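How to Clear a Shared Room at the End of the Day

When we moved into the upstairs room at Nellbridge, I promised myself it would never get away from us, and of course by July it had! A room with several tables and plenty of people coming and going fills up all by itself. What follows is the routine I settled on, and it takes us about 9 minutes if everyone pitches in.

Start with the floor, always the floor. Backpacks, bottles, cloths, anything a tired person could trip on — pick it all up and put it on one table. Don't stop to ask whose is whose yet, or you'll be chatting until supper (I speak from experience). 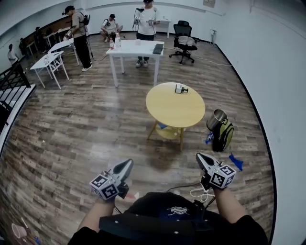 Once the floor is clear, go on to the cups and bottles. Empty them at the sink, rinse what can be used again, and stand them upside down on a towel to dry. Check the lower shelves too, where things like to hide for weeks.

Next come the chairs. Take off any cloths or jackets, fold them, and roll each chair back to its own desk. My friend Valdis Tamošiūnaitė wipes the tabletops while I do this, working from the back wall toward the stairs, and I've happily copied her ever since.

Last of all, call people over to collect their belongings. Whatever is left goes into a basket by the door with a note on it, and it stays there for eight days.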